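Bollside opened its doors again in April and I went with low expectations, which were met by the parking. The field holds maybe half the cars that turn up. I left mine behind the feed store and walked.

The draw this year was supposed to be Flomard, the kitchenware people who took over the old dairy building. Their leaflet promised "a full look at how we make things." What we got was a corridor with windows, most of them too high for anyone under six feet, and a guide who read from a card. She told us the plant turns out 1387 pieces a shift. I asked pieces of what, and whether a lid counts as one. She said she would find out. I am still waiting.

The tasting tent next door was run by Mrema, who do sauces. Ten kinds on the table, and 2 of them had any flavor I could name. The smoked onion was good. The rest tasted like sugar with different colors in it, and the crackers were stale by noon.
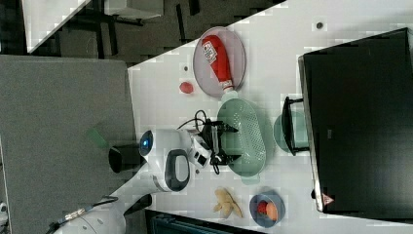 Then there was the shop, where every tour ends whether you like it or not. They were offering 50 percent off seconds, but I know what a mixing bowl costs at the hardware store in Tadarik, and it was less than their sale price. I checked the rims on a few and couldn't find what made them seconds - maybe the price did.

I will say the bathrooms were clean and the coffee was free until three. If you go next year, bring your own lunch and skip the corridor.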